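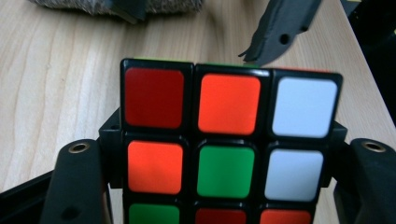

Hirumaの手元カメラから。ルービックキューブを両側の指で保持。

Hiruma ハンドヘルドグリッパー(データ収集用)

こんにちは、Clivanoで収集機材を担当しているHumaira Bukhariです。このページ、前は仕様表だけだったんですが、「で、結局どう使うの?」という問い合わせが続いたので、私が普段の調子で書き直しました。ちょっと長いです。値段と在庫だけ知りたい方は一番下まで飛んでください。

Hirumaは、人が手に持って動かすグリッパーです。ロボットアームはいりません。手で握って、物をつかんで、動かして、置く。その間の映像と指の開き具合と手先の動きがまとめて残るので、そのまま模倣学習の教師データになります。アームを遠隔操作して集めるやり方も長くやっていましたが、私の場合、一日やると肩より先に気持ちが疲れるんですよね。Hirumaに替えてからは、机と物があればその場で始められるようになりました。台所でも倉庫の隅でも大丈夫です。

■ 指まわりのこと

指は黒の樹脂製で、先のほうに真鍮のインサートが入っています。上の写真だと小さな金色の輪に見えるところです。樹脂に直接ねじを切ると、付け外しを繰り返すうちにどうしてもバカになるので、ここは最初から金属にしてもらいました。設計のMohsin Hashmiは「重くなる」と渋っていたんですが、試作を持ち比べたら本人も違いがわからなかったので採用です(笑)。

挟む面は平らなものが得意です。キューブや箱、角のあるケースなどは、面を合わせてすっと閉じればかなり安定します。反対に、丸くてつるつるした物は標準の指だとちょっと気を使います。別売りの柔らかいパッドを貼ってください。貼るときは左右の厚みをそろえるのを忘れずに。片方だけ新品にすると、つかんだ物の中心が少しずれて、あとでデータを見返したときに「あれ?」となります(やりました)。

■ カメラの見え方

カメラは本体側に固定なので、指とつかんだ物がいつも画面に入ります。写真のように物を手前に持つと、キューブの面が画面の中央から下を大きく占めて、いちばん下の列は切れます。そのかわり、奥の机の様子も上のほうに残ります。このくらいの距離感だと思ってもらえれば。

で、つかんだ物が大きいと、置き先が物の陰に入りやすいんです。そういう課題では、いったん少し高めに持ち上げて、置き先が映ってから下ろす動きにするといいです。人間は頭の中で場所を覚えているから見えなくても置けちゃうんですが、学習する側は映像にないものを手がかりにできません。うちの新人さんにも最初にこれを伝えています。

■ ルービックキューブの話

練習用の物として私がいちばんおすすめしているのが、ルービックキューブです。揃えるためじゃないですよ! 崩した状態のまま、つかんで、向きを変えて、置くだけです。色の並びが面ごとに違うので、あとから映像を見て「どの面がどっちを向いていたか」がすぐわかります。無地の積み木だと、これがもう全然わからない。向きを変える課題の確認にはとても助かります。

写真の面だと、上の段が左から赤、オレンジ、白、真ん中の段がオレンジ、緑、白。これくらいばらけていると目印として使いやすいです。全面きれいに揃ったキューブでも面の区別はつきますが、同じ面の中でどちらが上かがわからなくなるので、適当に何回か回してから使ってください。

ひとつ注意を。キューブは列が回るので、斜めに挟むと力が逃げてずるっとねじれます。指は側面にまっすぐ当てること。慣れるまでは、机に置いたまま当たりを確認して、それから持ち上げるといいと思います。

■ 一日にどのくらい集まるの?

これも本当によく聞かれます。課題によるとしか言えないんですが、参考までに、私がキューブの「つかんで向きを変えて置く」をやった日の記録は388本でした。見返して使えると判断したものだけの数です。同じ日にやった引き出しの開け閉めは181本。引き出しは毎回の仕切り直しに時間がかかるので、どうしても少なくなります。

コツは、速くやろうとしないこと。急ぐと動きの始まりと終わりが雑になって、つかむ前にもう次を見ている、みたいな記録になります。始める前に一拍止まる、置いたら一拍止まる。この間があるだけで区切り作業が本当に楽です。

それから、毎回同じ場所に物を戻さないでくださいね。几帳面な人ほどきっちり同じ位置に置き直してくれるんですが、位置も向きも散らしたほうがあとで効きます。机の上に別の物があるのも、私はわりと歓迎です。片づいた机でばかり集めると、片づいた机でしか動かないものができあがります。

■ 失敗した記録は捨てるべき?

私は捨てずに分けておく派です。つかみ損ねてつかみ直した記録は、リカバリーの動きとして使えることがあります。落として床まで拾いに行ったものはさすがに外しますけど。収集ソフトのSesururaでは、録り終わった直後に「使う」「保留」「外す」のどれかを選べるので、迷ったら保留へどうぞ。あとでまとめて見ると意外とすぐ決められます。

Sesururaは本体に付属していて、追加料金はありません。書き出しは課題ごと、日ごとにまとめられます。課題名は短く、でも具体的に付けておくのがおすすめです。「テスト」「テスト2」「新テスト」が並んだフォルダを引き継いだことがあって、あれは泣きそうになりました。

■ 使う前の確認

・指を全部閉じて全部開く。表示の開き具合が追従しているか見る
・レンズを柔らかい布で拭く
・インサートのねじの緩みを見る。工具は付属の六角レンチで、手応えが出たら止める
・窓から強い光が入る部屋なら、短く一本録って白飛びを確認する

明るい色の木の机は、角度によって手前が白っぽく飛び気味になることがあります。物がちゃんと見えていれば私はそのまま進めますが、白い物を扱う日は照明の向きを少し変えています。

■ セット内容

Hiruma本体(カメラ固定済み)
標準の指 2本
六角レンチ
接続ケーブル
Sesurura ライセンス
収納ケース

■ 別売り

柔らかい指パッド(左右組)
Mengal 卓上スタンド

Mengalは休憩中に本体を立てておく台です。正直、最初は「机に置けばいいじゃない」と思っていました。でも指を下にして置く癖がつくと先端が傷むんです。今は私の机にも一台あります。

■ 納期と価格

価格は台数と構成で変わるので、お見積もりでお返事しています。納期はご注文から11日前後です。3月は年度末のご注文が重なるため、お急ぎの方は早めにご連絡ください。貸し出し機もあります。集めたい課題がはっきりしているなら、まず借りて、実際の物と実際の机で試してみるのがいちばんです。

お問い合わせのときは「何を、どこから、どこへ動かしたいか」を一行書いてもらえると、指の選び方まで一緒にお返事できます。物の写真を付けてくださる方もいて、とてもありがたいです。修理と部品の相談はMohsinが直接受けています。

ページ更新:2026年2月16日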